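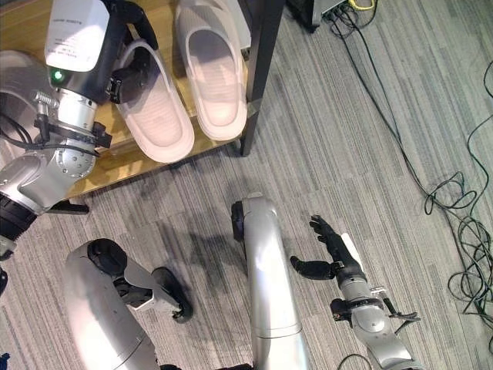
Slippers on the low shelf, grey carpet

Can I use a promo code and a gift voucher on the same booking?

Oi-ling Lu
May 11, 2025

My sister gave me a $100 Skidholm gift voucher for my birthday and I'm trying to put it towards two nights away with Mum. The total is $382 before anything comes off. I've also got an 8% newsletter code, but as soon as I type in the voucher number the code box goes grey and I'm back to full price. I've tried it on my phone and my laptop — same thing on both. Am I doing it in the wrong order, or is it one or the other? I'd ring them but I was on hold for 26 minutes last time and gave up.

3 comments | Share

Sebastián Palma

Wrong order, I reckon! I had this in April. Put the promo code in on the page with the dates, before you log in, and wait for the price to change. Then log in and add the voucher at the payment step, where it counts as a payment and leaves the discount alone. If you do the voucher first it locks everything. Clear your basket before you start again or it remembers the old price (mine did, twice). And have a look at the cancellation terms, as my code switched me to the non-refundable rate without making much fuss about it.

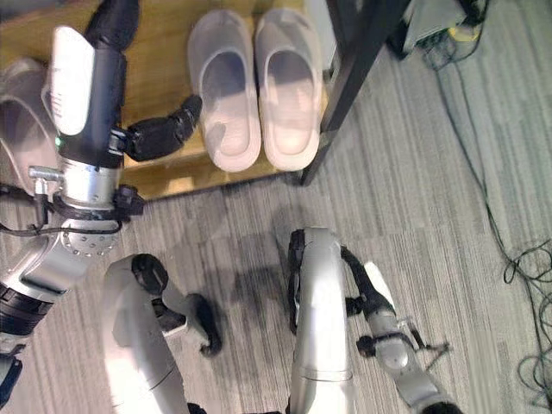 Pale pink slippers, side by side

Helpful (8) | Share

Si-eun Bae

Pretty sure they don't let you combine offers. I'd just use the voucher, it's worth more anyway.

Helpful (0) | Share
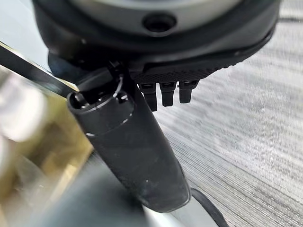

Ward Groen

Sebastián's way worked for me too, but only in the browser. The app has a single box for both and takes whichever you enter last. Check the expiry on the voucher as well — mine had to be used by the checkout date, and I'd assumed it meant the day I booked.

Helpful (3) | Share

Print this page | E-mail to a friend
Contact us | Back to top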